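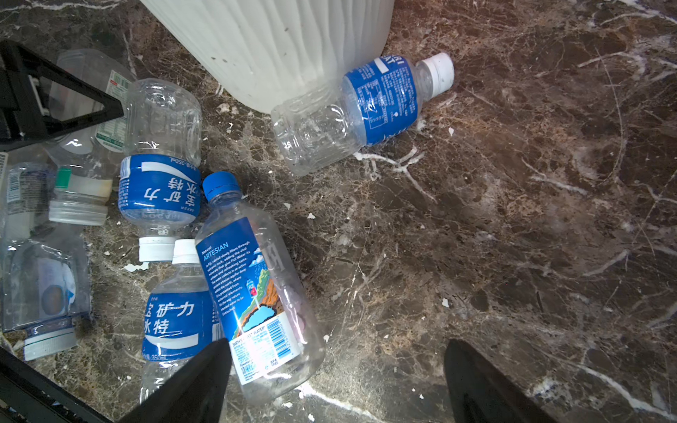

空瓶分拣与投放机械臂
课程项目报告
小组成员:Kulap Thepsuriya(机械与采集)、Yasir Farooqui(训练与控制)

一、选题

我们最初报的题目是桌面积木分类,开题时老师认为难度偏低,建议换成形状不规则、位置不固定的物体。讨论后定为捡空塑料瓶:瓶子散放在地面上,机械臂逐个抓起,投入旁边的垃圾桶。题目听起来简单,做起来主要有三处麻烦。瓶身透明,深度数据经常缺失;空瓶很轻,手指一碰就滚;瓶子挨在一起时,夹爪伸不进去。

项目在系统里登记的名字是Fultaso,后文沿用。

二、硬件

机械臂是实验室现有的六轴臂,装在可移动底座上,底座在每次任务中保持不动。末端为两指平行夹爪,手指是黑色的,腕部装一个小型彩色相机,画面里能同时看到两根手指和前方地面。相机到夹爪的相对位置固定,手眼标定只需在拆装之后重做。

夹爪手指改过一版。原装手指内侧较光滑,夹瓶身时容易打滑,夹紧了又会把瓶子压扁,瓶子一扁就从侧面挤出去。Kulap在内侧贴了薄硅胶片,并把闭合力调低。贴片用的是双面胶,采集到后半段时右指那片开始翘边,换过一次。换完以后要检查手指能否完全闭合,我们第一次漏了这一步,当天下午的数据全部作废。

三、场地与物料

试验在两处做。Ornville楼一层的地面是深褐色大理石纹,有白色和浅褐色的纹路;Bhutto实验室是灰色地胶。前期全部在地胶上调试,换到大理石地面后效果明显变差,原因见第六节。

瓶子由同学喝完后攒下来,品牌不统一。用得较多的是350mL的宝矿力水特,瓶标是蓝底白字;另外有斐济水,瓶标也是蓝色,盖子是蓝的,其余多数瓶盖是白的,有几种带绿色的圈或条纹。我们保留了一部分已经捏瘪的瓶子,没有挑出去。所有瓶子都带盖,标签不撕。瓶内要求倒净,残留的水会让重心偏移,夹起后瓶子会转。

垃圾桶是白色的,外壁有竖向棱纹。桶的位置每轮略有变动,但始终放在相机初始视野之内。

四、数据采集

采集采用遥操作方式,一人操作主手,一人摆瓶子并记录。每一轮开始前,摆放的人把瓶子随手撒在地上,不刻意摆齐。操作者按自己的判断决定先捡哪个,我们只规定了几条:

先捡外围的,再捡挤在一起的;
夹瓶身中段,不夹瓶盖;
瓶子滚走后不追,等它停稳再下夹爪;
投放时先抬到桶口以上,再平移,最后松开。

最后一条是后来加的。早期几轮里操作者习惯斜着送过去,手指多次蹭到桶壁,桶被推歪,后面的动作全都跟着偏。

第一批采集了40轮,其中13轮因为操作中断、相机掉帧或桶被碰倒而剔除。记录表由摆放的人填写,内容包括瓶子的大致分布、失败的抓取和中断原因。两人轮换,避免数据里只有一个人的手法。从回放看,Yasir下爪较快,Kulap习惯在瓶子上方停一下再下去,两种手法混在一起时,模型偶尔会在半空中停住不动。后来我们统一为不停顿。

五、训练

模型输入为腕部相机图像和各关节角度,输出为接下来一小段时间内的关节目标和夹爪开合量。网络结构采用课程提供的模仿学习框架,没有改动主干。图像缩小后输入,训练时加入亮度、对比度变化和小幅裁剪。

起初我们还接了一路深度图。透明瓶身在深度图上多是空洞,只有标签和瓶盖部分有读数,模型容易把标签当成整个物体,夹的位置偏向一侧。去掉深度以后结果反而稳定一些,最终版本只用彩色图像。

训练在Prirnville机房的公用机器上进行,需要排队。为了少占时间,我们先用一小部分数据跑通,确认损失正常下降,再提交完整训练。

六、测试与问题

测试在两种地面上各做15轮。模型自行运行,人只在夹爪卡住或可能撞到地面时按停。分开放置的瓶子处理得较好,瓶身横在夹爪前方时最容易成功。主要问题如下。

1. 大理石纹地面上的误判。浅色纹路和透明瓶身的边缘很像,模型有时会朝没有瓶子的地方下爪。地面反光也有影响,傍晚开灯后更严重。我们在大理石地面上补采了一批数据,误判减少,但没有消除。

2. 瓶子相互挤靠。夹爪张开后宽度大于瓶间空隙,手指会先压到旁边的瓶子。操作者遥操作时会用手指把瓶子拨开,这种动作在数据里不多,模型基本没有学到。

3. 靠近桶的瓶子。瓶子紧挨桶壁时,手指没有足够空间伸到另一侧。目前的做法是让模型最后处理这些瓶子,仍有失败。

4. 自身遮挡。夹爪下降到低处以后,手指会挡住下方的瓶子,相机只能看到露出的瓶盖或瓶底。此时瓶子若有滚动,模型察觉不到,会空夹一次再抬起。

5. 不知道何时结束。地面清空以后机械臂仍会继续找,在原地来回摆动。我们加了一个简单判断:连续2次空夹就回到初始位姿,由人确认。

七、未完成的部分

原计划按有无标签把瓶子投入不同的桶,时间不够,没有做。底座移动也没有加入,现在机械臂够不到的瓶子只能留在原地。第二个相机已经申请,打算装在底座上方,用来弥补第4条的遮挡,到货后由下一组接着做。

八、分工与材料归还

Kulap Thepsuriya负责手指改装、标定、采集记录和本报告第二至四节。Yasir Farooqui负责训练、测试脚本和第五、六节,其余部分共同完成。

主手和夹爪已于十一月归还实验室,备用硅胶片放在Bhutto实验室工具柜下层。瓶子装在两个袋子里,下一组如果不用,请直接送回收点。数据和训练配置在课程服务器的Fultaso目录下,剔除的轮次单独存放,没有删除。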